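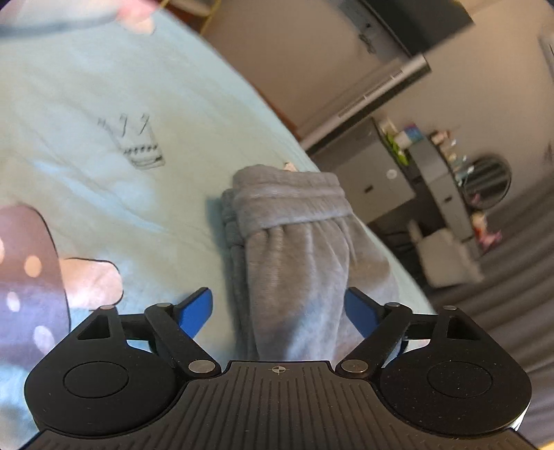 **How do I fold plush or fleece pants so they don't take over the whole drawer?**

Lay them flat, match one leg on top of the other, and smooth the air out with your forearm before you make a single fold. Then bring the hems up to just below the waistband, fold once more toward the top, and press down gently for a moment. Fleece holds on to a surprising amount of air, and most of the bulk people complain about is simply that. If you want a smaller bundle still, fold in thirds, starting from the hem.

**Should the waistband go on the inside or the outside?**

We like it on the outside, facing up. A wide gathered elastic, the kind with rows of stitching running across it, never lies quite as flat as the rest of the garment, and if you tuck it into the middle you get a lump that everything stacked on top will slide off of. It also makes pants easy to pick out when the whole pile is the same shade of gray and it's six in the morning.

**Does folding wear out the elastic?**

Folding along the legs does no harm at all. What elastic dislikes is being kept stretched, so please don't pull a waistband around the rest of the bundle to hold it together, tempting as that is (we did it for years with the kids' things, and those poor waistbands were never the same). Clipping pants to a hanger by a stretched waist has much the same effect over a long winter.

**Can I fold on the bed, or do I really need a table?**

The bed is wonderful for this, and it's where most of the folding in our house gets done. You have room to spread out, it's kinder to your knees than the floor, and you have a very good reason to finish before bedtime! Pull the sheet reasonably smooth first. You don't need hospital corners, but a big ridge under your work will give you a crooked fold. If your mattress is very soft, slide a large tray or a stiff board under the piece you're working on.

Tall people may find that a bed is too low and their back starts grumbling after the first basket. Sit on the edge, or use the top of the dryer for the small things and save the bed for pants and robes.

**My child's sheets have big printed characters on them, and small clothes get lost against the pattern. Any ideas?**

Oh, we know this one well. A busy print with crowns and bright spots is cheerful to wake up to and hopeless for finding a stray sock. Spread a plain towel or a pillowcase over one corner and put the little things there, and let the larger plain garments go straight on the sheet, where they show up nicely.

You can also make the print useful. Children who aren't at all interested in laundry will often carry things happily to a particular picture on the bed: pajamas on the crown, shirts on the purple one, and so on. They may well rearrange your system halfway through, so keep it to two or three piles.

**How should I wash plush clothes so they stay soft?**

Follow the care label first of all, whatever we or your neighbor may tell you. For most polyester plush, that means a cool or warm gentle wash, turned inside out, with other soft things. Keep it away from towels if you can, as towels shed lint and plush collects it like a magnet. We skip fabric softener on fleece, which can leave a coating that makes the pile feel flat and a little greasy after a while.

Dry on low and take things out promptly. High heat is what gives you that rough, matted feel on the seat and knees, and it can't really be brushed out again.

**The pile looks darker in some places and lighter in others. Is it stained?**

Very likely it's just the nap lying in different directions. Run your palm over it one way and then the other, and if the patch changes shade, there's nothing to wash out. Light from a window will exaggerate it, especially across folds. A true stain stays put no matter which way you stroke it.

**How many pairs can I stack before the pile tips over?**

For thick plush we stop at four, and alternate the direction of the waistbands so that the bulky ends aren't all on one side. If your drawer is deep, stand the folded bundles on edge, side by side, with the folded edge up. They hold each other in place, and you can take one without upsetting the others.

**Where should winter pajamas go once the weather turns?**

Anywhere dry and dark, in something that breathes. A cotton pillowcase is perfect and costs nothing. Vacuum bags do save space, but they press plush very flat, and it can take a tumble on low and a day on a hanger before the pile stands up again. Ours usually get packed in April and dug out in a hurry at the first cold night.

**I have a question you haven't answered. Where do I send it?**

Use the contact form on the Illbridge home page and choose "Laundry and linens" from the menu. We read everything, and new questions are added to this page whenever we get a quiet evening, so please do check back.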